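A thread about dry beans on a table, and how to get them off the table without sending them under the refrigerator. I have cooked with dry beans since I moved to Vallell and I have dropped them in every way that is possible.

First, the shopping. In the Ponimden market on Grorkow Street they sell beans by weight, in thin paper bags. The bags are cheap and the paper opens at the bottom corner when it is tired. My last bag of kidney beans was 776 grams. I had it in my hand for one minute.

A jar with a wide mouth is better. I fill it in the sink, with the jar standing in a bowl. If some beans miss the jar, they fall in the bowl and I have nothing to sweep. I learned this after three years, so please learn it today.

But sometimes it goes on the table anyway. Then my first advice is to keep your hands quiet. A big movement with the palm feels fast, and then you hear the beans on the floor one after another.

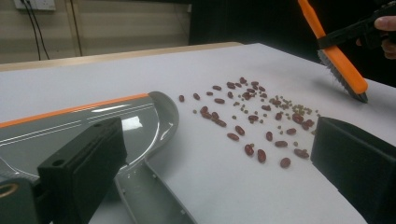 My rule is that the dustpan goes down before the brush touches anything. I lay it on the table next to the spill and only then I take the brush. Kidney beans travel far on a smooth surface. Look at the one lying alone near the curved end of the dustpan, away from the others. The small green ones stay more together on the brush side, but they are round, and I do not trust them. So I start with the lonely beans on the outside and go to the middle, with short strokes, always in the direction of the pan.

About the brush: soft bristles are good for flour and bad for beans. The beans stay where they are and the bristles climb over them. I like bristles which are a little stiff but still bend.

About the dustpan: the lip is more important than the size. A hard lip can leave a small gap under it, and a small green bean will find this gap. Hold the lip flat on the table, with light pressure, and lift the handle only a little. If you lift too much, the front goes up and the beans go below.

When most of the beans are in the pan, do not carry it across the kitchen yet. Tip the back of it down so they roll away from the edge. I bring the bowl to the table — it is shorter for the bowl than for the beans.
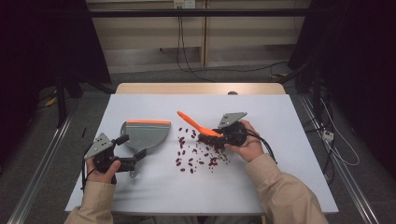 Gray dustpan, orange brush, and too many kidney beans between them.

Somebody always asks if I eat them after. From a clean table and with a clean dustpan that I keep only for the kitchen, yes. I wash them two times in a sieve and then they go in water for the night. From the floor, no. Floor beans I put in a small cloth bag, and it holds the baking paper flat when I bake an empty pie crust.

Mixed beans are a different question. Kidney beans need a long soak and a strong boil, and small green ones are soft much sooner. If they fell together, I separate them on a baking tray with a low edge. A sieve with wide holes is faster, if you have it. The small ones go through and the big ones stay. Mine is from Vaughan Hardware and I bought it for gravel, to be correct, but it never met any gravel.

After the big ones are away, there are still crumbs and little pieces of skin. The brush only moves them from one place to another. I take a damp cloth, fold it, and pull it toward me in one line. Then I fold it to the clean side and do it again.

Check also the brush before you put it back in the cupboard. Half beans like to hide between the bristles. I knock it on the edge of the trash can, and in winter I wash it with warm water and hang it with the bristles down.

Of my 776 grams I had 386 left after the first pot of chili, and they are now in the jar. Tomorrow it will be soup with carrot and a bay leaf, 12 hours of soaking before it. I put the beans in the water this evening at seven, over the sink, very slowly.

If you have a better way for the round green ones, please write it to me. I still find them in September from a spill I had in the spring.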